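Tredcombe Studio Theater – Frequently Asked Questions
Performers, companies and visiting instructors

Last revised April 30, 2020

Who can apply for a slot in the studio program?

Solo performers and companies of up to 40 people working in physical theater, clowning, mime, puppetry, circus or spoken drama. Applicants must be 18 or older on the first day of the residency. A drama school diploma is not required. Performers still enrolled in a school need a letter from their head of course confirming that the dates do not conflict with exams.

What does an application consist of?

One form, one video and one technical sheet. The video should be a single continuous take from a rehearsal or performance. Edited trailers are returned unread with a request for a replacement, and the replacement must reach us before the closing date. The technical sheet lists the running time, the number of performers, the lighting states and any rigging points.

Who reads the applications?

Sandamali Talukder (program) and Kauko Salminen (technical) read all of them. Circus and object work is also read by Safta Costache, who taught acrobatics at the Stanciu school before joining the studio. Readers do not give individual notes on unsuccessful applications.

Can I apply with a piece that has already been performed?

Yes, if it has had fewer than ten public performances. Please state the venues. A shortened or recast version of an older piece counts as the same piece.

What are the dimensions of the stage?

The full drawing is sent with the contract. The floor is sprung and covered in black dance vinyl. Bare feet, soft shoes and rubber soles are permitted. Metal taps are permitted only on the portable tap boards, which must be reserved with the technical office. There is no rake and no revolve.

Is aerial work possible?

Two rigging points are certified for aerial use. Performers bring their own apparatus with a current inspection record. Our rigger attaches it. Artists may not climb above the lighting bars or move the points themselves, and no aerial rehearsal takes place without a second trained person on the floor.

Can I use fire or smoke?

Open flame is not permitted in any form, including cigarettes and candles. Haze is permitted if it is water-based and listed on the technical sheet. Confetti is permitted – the company sweeps it up.

Can food and drink be used on stage?

Yes, subject to the prop rules in the contract. Liquids are limited to 2 liters on stage at any one time, and a floor cloth must be laid under any pouring or spilling. Glassware may be used in seated scenes. Acrobatic and dance pieces use plastic. 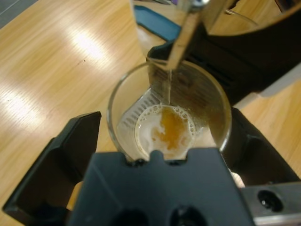
Pouring beer into a clear tumbler.

The foyer bar is run separately from the stage and its stock cannot be used for props.

How is the lighting controlled?

From an Itbridge desk at the rear of the hall. Show files from other desks do not load on it, so cues have to be entered again by hand. Allow one session for this. Companies without their own operator can request one on the form. The operator is not available for rehearsals before the technical day.

Are residencies paid?

Each performer receives a flat fee of 1377, paid in two parts: half on signing and half after the final showing. The fee is the same for students and established artists. Directors and designers are paid as performers. Travel is refunded against receipts up to the limit stated in the contract.

Is there housing?

Shared rooms are available at the Plarnemach building. Rooms are assigned in the order in which signed contracts come in. Pets cannot be housed. Trained animals appearing in a piece must be discussed with us before you apply.

Who owns the work?

The artist. The studio keeps one archive recording, which is not shown publicly without written consent.

When does the next season start?

In September. Selected artists are contacted by Krystyna Witkowska, who also handles date changes. A slot can be moved once.

Who do I contact about costumes?

Gheorghița Hodoroagă, wardrobe. The wardrobe has a washing machine, a steamer and two sewing machines. Repairs are free of charge. New costumes are not made for residency pieces.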